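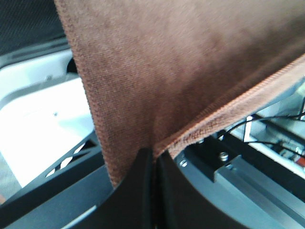 Figure 3. Wrist camera view with a brown towel held at its corner between the closed fingers.

3.2 Collecting demonstrations

We recorded all demonstrations on the Stirkberg cell using two input methods. In the first, the operator held the arm by the wrist and moved it through the task with the motors in gravity compensation. In the second, the operator sat at the Nedine console and drove the arm with a hand controller, watching only the wrist camera stream. Each method contributed 200 demonstrations. We kept the task wording, the start pose of the arm, and the time limit of 57 seconds the same for both.

Fabric was included on purpose. A rigid part gives the operator a clear stop when the fingers close, but a towel does not, and the force reading changes very little between a good pinch and a missed one. Operators therefore had to judge the grasp by eye. A corner pinch such as the one in Figure 3 leaves most of the cloth hanging in front of the lens, which hides a good part of the background for as long as the towel is held up. People guiding the arm by hand could look past the gripper at the cell itself. People at the console could not, and they tended to stop and wait after closing the fingers.

These pauses matter for training. A policy fitted to the raw console data learned to hold still after a grasp, in a few cases until the time limit. We trimmed any stretch in which the arm moved less than 2 mm over one second, keeping a short margin on each side. The same rule was applied to the hand-guided data, where it removed very little.
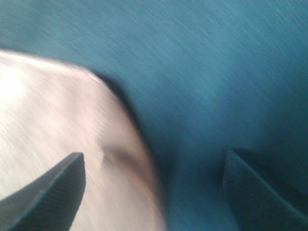 Fast motion was the second problem. When the wrist turns quickly, the camera image smears along the direction of travel, and the outline of an object close to the lens becomes hard to place. We first planned to drop all blurred images. This left gaps in the middle of many demonstrations, and the action labels on either side of a gap no longer matched well. We kept the images instead and lowered their weight in the loss, using joint speed as the measure – the image content itself was not used. The weights were set once on a held-out group of 52 demonstrations and were not changed afterward.

Labels were assigned in Postotum by the operator right after each attempt, as success, partial, or failure. Partial attempts were kept for training up to the last completed step. Failures were stored but not used in the results reported in Section 4, except in the comparison with the Brinkmann baseline, which takes failed attempts as a separate input.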